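*Page updated 2023-10-06*

# Tollodance tabletop cell: come and see it run

The Tollodance is our small workbench cell, built for short runs of light, fiddly jobs that change every few weeks. It has one arm, one gripper, one table, and a control you can learn before lunch. You can read the figures lower down, but we'd much sooner you came to Govesmont and had a go on it, which is what our open afternoons are for.

We ran the first one in January and had so much fun that it has become a regular thing. Thirteen visitors came, most of them from small workshops, plus two teachers from a sixth-form college who asked the best questions of the day (and stayed the longest!).

## What happens at an open afternoon

You arrive, you get a cup of tea, and Sioned Gittins gives a five-minute talk on what the cell can and can't do. It really is five minutes, she uses a kitchen timer. After that everyone moves over to the bench and the rest is hands on.

Iestyn Mostyn runs the demonstrations. He starts with pick-and-place, taking small parts off the table and putting them into a pot or tray, and then hands over to whoever is standing nearest. Moving a part's start position takes a visitor a couple of tries the first time. By the second go they're usually arguing about the best angle to come in at, and that is when the room gets noisy.

Bring something of your own if you like. We've had bottle caps, wax crayons, brass hinges and a bag of walnuts. The hinges went well. The walnuts did not, as they roll, but we learned a lot about closing speed and Iestyn has since added a slow-close setting to the standard menu.

## The cell in short

- **Reach:** covers the whole tabletop, with room for trays along one edge
- **Gripper:** two-finger adaptive, parallel or wrapping grip
- **Table:** fixed to a metal frame, top can be swapped for your own
- **Teaching:** guide the arm by hand or step it from the pendant
- **Stored jobs:** up to 2,000
- **Set-up on site:** 2 days, with training included
- **Software:** Skarkudico 5, supplied on the controller

The fingers are the part people want to talk about. They close flat on a straight-sided part and curl round an awkward one, so you can often go from one job to the next without changing any tooling. For very thin parts we suggest a spot of rubber on the tips. Llinos Powell keeps a box of offcuts and will happily cut you a pair.

Skarkudico is the job editor. Each move is a line, each line has a plain name, and you can drag lines about until the order suits you. Old jobs from version 4 open without any changes. If you use the Amadi tray feeder, it shows up in the editor as one more line, and the arm waits for it.

## The pencil job

Of all the demonstrations, I'd tell you to watch this one. Pencils are a lovely test: long, light, easy to knock and quite happy to roll off in a direction you didn't plan. The job is to pick each one up from the table, swing it upright and lower it into a small cup, and as the cup fills there's less and less room for the next. Visitors go quiet for it. Cyrill Reisinger first wrote it as a warm-up exercise for new staff, and it has grown into the thing everybody asks for.

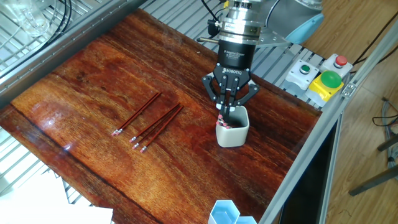 *Pencil job on the Tollodance: one in the gripper over the cup, four still on the table.*

If you'd like to try it yourself, ask for the training copy of the job, which has the drop height left blank. Set it too high and the pencil tips against the rim. Set it too low and you push against the ones already in there. Finding the right height by eye is very satisfying, and it teaches more about careful placing than any slide we could show you.

## Coming along

Places are free and we keep the groups small so that everyone gets time at the bench. Delyth Bellis looks after bookings. Tell her if you're bringing your own parts, and send the rough size and weight if you have them. Flat shoes, please, and long hair tied back. There's parking behind the building and the door is on the side with the blue rail.

School and college groups are very welcome, and we can run a longer session for them with more time in Skarkudico. Let Delyth know the age of the group and she'll sort out the rest.

If you can't travel, Iestyn can run your part on the cell while you watch over a video call. Post us a few samples and allow a week for him to work out the grip. We'll send the samples back afterwards, together with the job file, so you have it ready if you do end up with a Tollodance of your own.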